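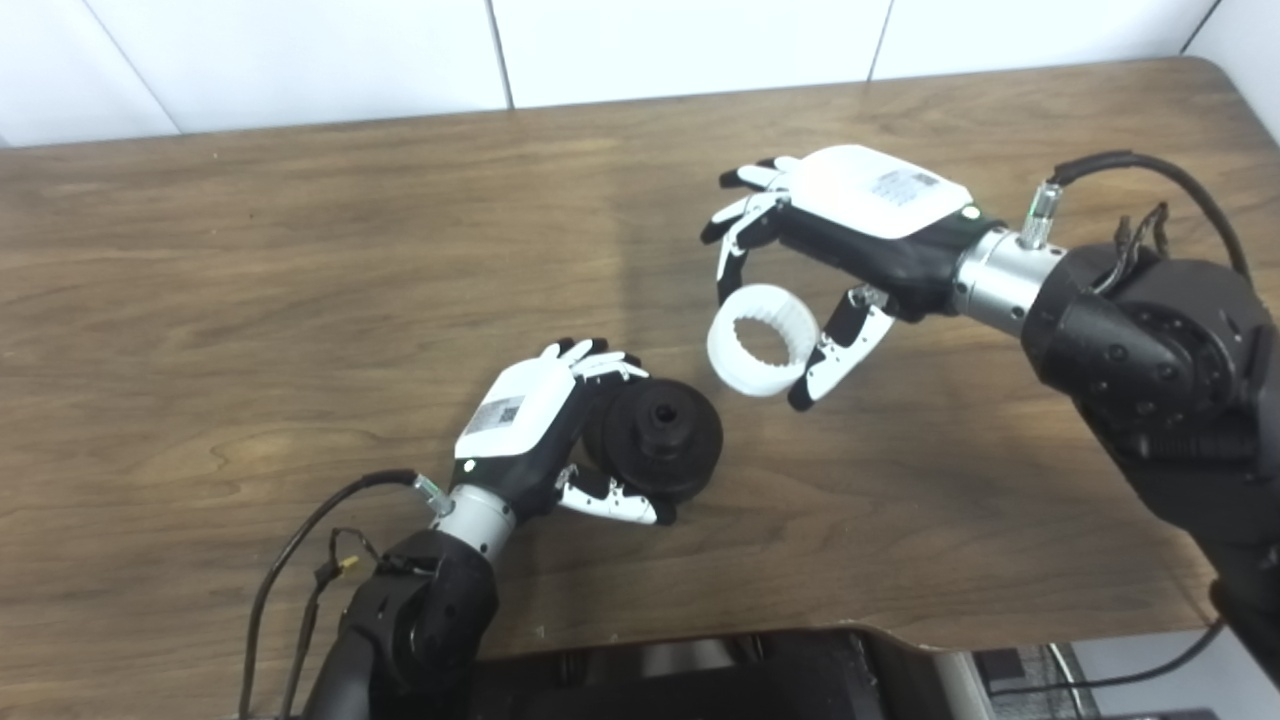 Kids' Corner › Trees and Timber

Where do the stripes in wood come from?

Run your finger along a wooden table and look closely. See the streaks? Some are light, some are darker, and no two tables have quite the same ones. Those streaks are called the grain, and they were made by a living tree!

A tree grows fatter every year, just under its bark. In spring there is usually plenty of water, so the tree grows quickly and makes pale, airy wood. Later in the season it slows right down and makes wood that is darker and tighter. One pale band plus one dark band makes one growth ring — a whole year of a tree's life.

So why are there rings on a stump but streaks on a table?

Try this with a carrot (ask a grown-up to help with the knife). Slice it straight across and you get circles. Now slice another carrot from top to tip. No circles! You get long lines instead. Planks are mostly cut the long way, just like that second carrot, so the rings show up as stripes and wiggles. A knot is the spot where a branch once grew, and the grain has to bend its way past it, like a creek going round a rock.

Be a ring detective

Wide rings often mean good growing years with lots of rain and sunshine. Skinny rings can mean a drought, or big neighbours hogging all the light. Ermelinda Vieira, who helps with our tree pages, has a slice of pine with over 40 rings. It has 3 very skinny ones in a row — what a thirsty time that must have been!

Make a grain rubbing

You will need thin paper, a crayon with the wrapper peeled off, and a piece of rough, unpainted wood. Lay the paper on the wood and hold it still. Rub gently with the side of the crayon until the lines appear. Try another piece in a different colour and see how the patterns change.

Word to know: dendrochronology (den-dro-kruh-NOL-uh-jee), the study of tree rings. Try saying that with a mouthful of carrot!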